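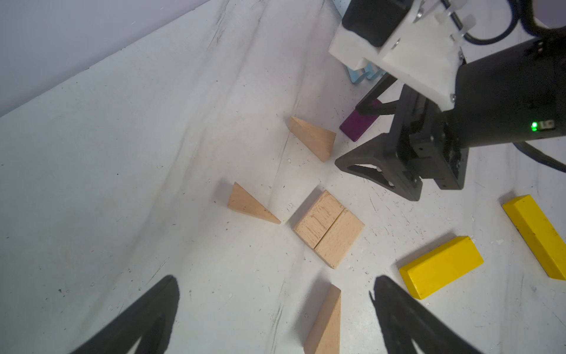 Why do heads of government give an annual address if no vote follows it?

Print this page | E-mail this to a friend

My daughter is doing a unit on foreign parliaments and she's stumped me. The president of Noreteo gave the yearly address on Monday, and as far as we could make out there was no motion and no debate, everyone clapped and went home. I grew up with the Throne Speech here in Canada, where at least the members argue over it for days afterward. Is the address a legal requirement in these places, or only a habit? And do the promises in it bind anybody? Sorry if this is a silly one, we've had a lovely time arguing about it over supper!

Wilson Grajales

Not silly at all, and good for your daughter. It varies a fair bit from country to country. In many presidential systems the constitution tells the president to report to the legislature, but it's often vague about how, so a letter might do the job just as well as a speech. The promises don't bind anybody by themselves. If the president wants money for a new rail line, there still has to be a budget, and that's where I'd send her looking next (the budget papers are dull going, but the summary at the front is usually quite readable). I once sat through more than 20 of these speeches for a night course, and only 2 had a dollar figure I could trace to a bill later on. Your Throne Speech is a different animal, as the vote on the reply can be treated as a test of confidence in the government.

Bernd Wegener

they do it to get on the news. ours in February went 18 minutes over and the hockey started late

Pongsiri

Print this page | E-mail this to a friend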